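Minutes - planner and perception working meeting
Godedcombe, ground floor meeting room
August, start 14:00

Present: Iman Amrani (chair), Welington Barbosa, Gøran Hägglund, Tarek El Khatib
By phone for items 1 to 4: Bülent Özkan
Minutes: Tarek El Khatib

1. Minutes of the last meeting

Agreed, with one change. Gøran asked that "the planner handles clutter" be struck out and replaced with "the planner returned a path in the cases tried". Bülent thought this was fussy. Iman said the first wording had already been copied into a slide and she would sooner fix it now. Changed.

Actions carried over: the log clean-up script (Welington) is still not done. The licence question on Erraji is closed.

2. Perception: what Erraji reports against what is on the table

Welington gave the figures. The last batch was 746 saved views, all run through the current Erraji build with the object list used for the kitchen tasks. He reported that the overall result had gone up since the build before. Gøran asked what "overall" was made of. It is a mean over object types, so a large plain thing that is easy to find counts for the same as a hard one. Gøran does not want that number used on its own again.

The group then went through the dish rack and tray layout, where Erraji's output changes most from one view to the next.
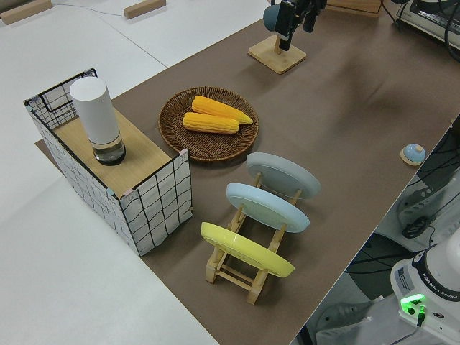
Points raised:

The three plates in the rack. Erraji gives three masks in some views and two in others. The plates stand upright, close together, with their undersides showing, and the colours are different enough that Welington had expected this to be easy. Gøran said colour is the wrong thing to lean on, because the next set of plates may all be white. Bülent suggested adding a plate model with the foot ring on it. Agreed to try that on saved views first.

The two ears of corn on the wicker tray. Reported as one object in 17 views. The tray rim is also being taken into the mask at times. Iman asked if any task needs them apart. Tarek said the sorting task does.

The tall container with the clear base. Depth on the clear part is poor. Erraji fills the hole with a guess and passes it on with the same confidence as everything else. Gøran called this the worst item on the list, as the planner has no means of telling a guess from a measurement. No one disagreed. Welington would like a per-point flag. Bülent said Skekance would have to read it, and at present it reads nothing but the cloud.

Iman asked for it to be recorded that a higher score with filled-in depth is not accepted as progress.

3. Planning: Skekance near the mug tree and the open drawer

Bülent presented. The new release samples more widely and then shortens the path. He showed plan times, which are lower. Gøran asked for the times on the failed queries, which were left off the plot. Bülent will add them.

The longer discussion was about clearance. Skekance keeps a fixed margin around every obstacle. With the drawer pulled out and the mug tree standing in front of it, the margin around the drawer front and the margin around the mugs run into each other, and the planner says there is no way through. If the margin is lowered by hand it finds a path at once. Welington sees this as a tuning matter. Gøran does not: whoever is at the keyboard lowers the number until a path appears, and the number used is not written to the log.

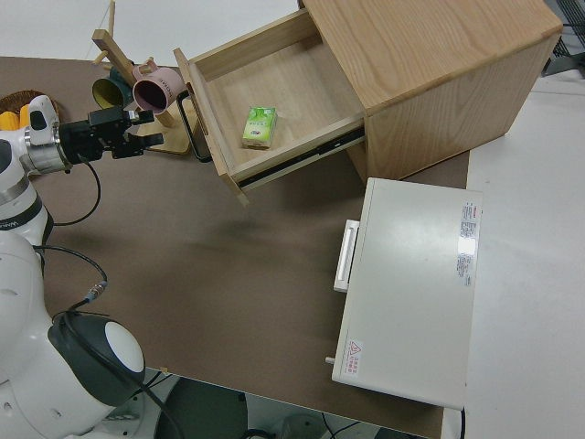
Tarek added that the cable under the gripper is not in the collision model at all. The model has the arm links, the collar and the fingers, and stops there. Paths that pass close over a mug are judged clear on the strength of a shape that is missing a piece. Bülent's view is that a loose cable cannot be modelled well and a padded cylinder would rule out half the useful poses. Gøran replied that ruling out poses is what a collision model is for. Left open, but see action 4.

On the mugs themselves: both are held in the planner as upright cylinders, whatever way they hang. For the pink one, whose opening faces down and to the left, the cylinder is wrong in direction as well as in size, and the handle is ignored. Iman asked how long that had been so. Since the first version, it seems. Welington can swap in meshes, at the price of slower checks. He was asked to measure the price before anyone argues about it.

There was also a short exchange on the drawer. The cabinet is entered as two fixed shapes, drawer shut and drawer fully open. Anything between the two is rounded to whichever is nearer. Tarek thinks a single joint value would be simple to add. Bülent said it had been simple to add for the past two releases. Iman gave it to Bülent.

4. Skullent: demo plan and the claim in the draft note

Skullent is the layer that takes a written instruction and turns it into calls to Erraji and Skekance. The draft note says it "recovers from failure without help". Iman wanted to know what that rests on.

Welington listed 14 trials in which a step failed and the layer tried again. Gøran had read the logs for these. In most of them the second try was the same call with the same inputs, and it went through because Erraji gave a slightly different pose the second time. He does not count that as recovery. Bülent said that from outside it looks the same. Gøran agreed that it does, and said this was his objection.

Tarek asked what Skullent does when Skekance returns "no path". At the moment it retries three times and then marks the step as skipped, and the task report still ends with "complete". Iman was not pleased with this. The word is to come out of the report before anything is shown to visitors.

Agreed wording for the note: "On failure, the layer repeats the call up to three times." Welington feels it undersells the work. The wording stands until there is a trial with repeats switched off to compare against.

Bülent left the call at the end of this item.

5. Logging and tools

The viewer still drops messages when the point cloud and the joint states are both on. Gøran now records to disk and looks afterwards, and advises everyone else to do so.

Time stamps: perception and planning use different clocks. Tarek has been lining them up by hand, which is slow and leaves room for mistakes. Welington said one clock for both is a small change. Iman asked for a date. He offered the end of August, and Gøran asked that this be minuted.

The parameter file is to be saved with each run, including any value altered at the keyboard. No run without a saved file will be counted in future tables. Welington asked if this applied to runs already made. Iman said yes, which removes 17 from the current planning table.

6. Any other business

Gøran asked for the mean-over-types figure to be taken off the wall screen. Agreed.

Tarek asked for a second person to label masks, as his own labels are at present the only check on Erraji and he also wrote part of the matching code. Iman will look for someone outside the group.

Actions

1. Plate model with foot ring, tested on saved views only - Welington
2. Per-point flag for filled depth, and a short note on what Skekance would need to read it - Welington, Bülent
3. Plan times redone with failed queries included - Bülent
4. Try a padded shape for the gripper cable and report how many poses are lost - Gøran
5. Mesh mugs in place of cylinders, check times measured - Welington
6. Drawer as a joint value - Bülent
7. Remove "complete" from the Skullent report where any step was skipped - Tarek
8. Trial with repeats switched off - Tarek, Gøran
9. One clock - Welington, end of August
10. Second labeller - Iman

Meeting closed 15:50. Next meeting to be set once action 3 is in.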